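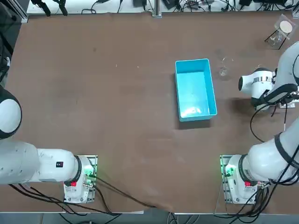

Tischdecke aus Wachstuch oder doch lieber beschichtete Baumwolle?

Forum > Wohnen & Haushalt > Küche und Esszimmer

Heidekraut_58
Verfasst am Mittwoch, 1. April 2020

Hallo ihr Lieben,

ich lese hier schon so lange still mit und habe mir so viele gute Ratschläge abgeholt (der Trick mit dem Natron im Abfluss, ein Segen!), dass ich mich jetzt endlich einmal selbst traue, etwas zu fragen. Unser Esstisch ist ein altes Stück aus Eiche, geölt, noch von den Schwiegereltern, und er muss im Moment wirklich alles mitmachen. Morgens Frühstück, vormittags Schulaufgaben, nachmittags wird gemalt und geknetet, und abends sitzen wir alle wieder dran und essen. Bisher lag eine normale Stoffdecke darauf, die ich gefühlt jeden zweiten Tag in der Waschmaschine hatte.

Nun möchte ich etwas Abwischbares und schwanke zwischen klassischem Wachstuch und beschichteter Baumwolle. Farblich darf es gern ein warmes Rotbraun sein, das passt zu unseren Stühlen. Bei Prodell habe ich eine Meterware gesehen, die mir sehr gefällt, matt und nicht so speckig glänzend, von Lanley gibt es etwas Ähnliches, nur teurer. Hat jemand damit Erfahrung? Und wie bekommt ihr das Zeug glatt? Meine Mutter hatte früher immer so eine Decke, und die hatte vorn an der Kante dauernd eine dicke Falte, an der man mit dem Ärmel hängen blieb.

Liebe Grüße aus der Heide und bleibt alle gesund!

Tassenschrank
Hallo Heidekraut, schön, dass du dich meldest!

Ich habe seit Jahren beschichtete Baumwolle und würde nichts anderes mehr nehmen. Sie fällt weicher, fühlt sich unter den Armen nicht so kalt an, und man kann sie im Notfall auch mal bei niedriger Temperatur in die Maschine stecken (ohne Schleudern, sonst hast du Knicke, die gehen nie wieder raus, ich spreche aus leidvoller Erfahrung). Meine ist auch matt und dunkel, und da muss ich dich ein bisschen vorwarnen: Krümel, Mehl und Salz siehst du darauf viel mehr als auf einem hellen Muster. Mein Mann sagt immer, man könne darauf ablesen, was es zum Frühstück gab.

Gegen die Falten: auf eine Rolle wickeln lassen beim Kauf, bloß nicht zusammenlegen lassen! Das kostet nichts und die meisten Läden machen das gern.

knickundfalte
Da muss ich leider widersprechen, obwohl ich Tassenschrank sonst gern recht gebe. Beschichtete Baumwolle ist hübsch, aber mit Kindern, die kneten und mit Wasserfarben malen? Die Beschichtung ist dünn und bekommt mit der Zeit ganz feine helle Streifen, genau da, wo die Teller geschoben werden. Bei meiner war das schon nach einem Winter so, und das war keine billige. Dann zieht an diesen Stellen auch die Feuchtigkeit ein, und Rote Bete ist dein Feind fürs Leben.

Ich bin zum guten alten Wachstuch zurückgekehrt, mit Vliesrücken. Das liegt schwerer auf und rutscht weniger. Schön ist anders, das gebe ich zu, aber zu Ostern und Weihnachten kommt bei uns sowieso das gute Leinen darüber.

Tassenschrank
Na, ein Winter, da hast du aber Pech gehabt! Meine ist wirklich schon alt und hat zwar Spuren, aber eingezogen ist da noch nichts. Vielleicht hast du mit der rauen Seite vom Schwamm geschrubbt? Das mag sie gar nicht.

knickundfalte
Habe ich nicht! Weiches Tuch, Spülmittel, lauwarmes Wasser. Wir schieben hier eben gern schwere Auflaufformen über den Tisch, das wird es sein. Nichts für ungut, jeder Haushalt ist anders.

Oma_Lotte_backt
Guten Abend in die Runde,

bitte denkt bei geöltem Holz daran, dass es atmen möchte! Wir hatten jahrelang Wachstuch direkt auf der Platte, und als wir es abnahmen, war das Holz darunter fleckig und an einer Stelle sogar etwas klebrig. Mein Rat: ein Moltontuch darunter, und die Decke über Nacht einmal zurückschlagen. Das Molton dämpft auch schön das Klappern, und heiße Becher sind weniger schlimm. Heiße Töpfe gehören trotzdem immer auf einen Untersetzer, auch wenn auf der Packung sonst was steht.

Zum Rutschen: Molton mit Gummizug rundherum, wie ein Spannbetttuch für den Tisch. Gibt es von Undix in vielen Größen, und man kann es selbst nähen, wenn man einen alten Bettbezug übrig hat. Ich habe meines an einem verregneten Nachmittag gemacht und mich hinterher gefreut wie ein kleines Kind.

Kellerwerker
Ich bin ja eher der praktische Typ und lese hier nur wegen meiner Frau mit (Gruß an sie, sie sitzt nebenan). Bei uns liegt Meterware von Sengar, 17 Euro der Meter, und ich habe sie mit Tischklammern festgemacht. Die aus Edelstahl, Packung mit 10 Stück. Sieht aus wie im Biergarten, hält aber bombenfest, und vorn bauscht sich gar nichts mehr.

Man muss die Decke allerdings lang genug zuschneiden lassen. Wer an der Kante spart, ärgert sich.

Oma_Lotte_backt
Klammern am Esstisch, lieber Kellerwerker, das käme mir nicht ins Haus. Draußen im Garten gern. Aber drinnen stößt man sich doch ständig die Knie daran!

Kellerwerker
Dann sitzen wir wohl weiter weg vom Tisch als ihr. Kann am Bauch liegen.

Malvenblüte
Noch ein kleiner Tipp gegen die Falten, falls die Decke doch zusammengelegt ankommt: Föhn auf mittlerer Stufe, von der Stoffseite her, und dann sofort mit der flachen Hand ausstreichen und ein paar schwere Bücher darauf. Bitte nicht bügeln, auch nicht mit Tuch dazwischen. Mir ist dabei einmal die halbe Beschichtung am Tuch hängen geblieben und die Küche hat noch Tage danach gestunken.

Zum Malen lege ich übrigens trotzdem immer noch Zeitung unter. Filzstift geht aus matten Oberflächen schlecht wieder raus, und die gelben sind erstaunlicherweise die schlimmsten.

Heidekraut_58
Ihr seid ja herrlich, vielen, vielen Dank! Mit so vielen Antworten hatte ich gar nicht gerechnet, ich habe alles meinem Mann vorgelesen, und beim Kellerwerker musste er sehr lachen.

Ich habe mich jetzt so entschieden: Molton mit Gummizug nähe ich selbst (Bettbezüge habe ich weiß Gott genug), und darüber kommt das Wachstuch mit Vliesrücken, auf der Rolle geliefert. Die beschichtete Baumwolle behalte ich im Hinterkopf für die Zeit, wenn die Kinder größer sind. Tassenschrank, sei mir nicht böse!

Eine Frage noch: Gebt ihr beim Molton an den Ecken etwas zu, oder schneidet ihr genau auf Maß? Unser Tisch hat abgerundete Ecken.

Oma_Lotte_backt
Eine Handbreit rundherum zugeben und die Rundung mit einem Essteller anzeichnen. Vorher unbedingt waschen, Molton läuft gern ein.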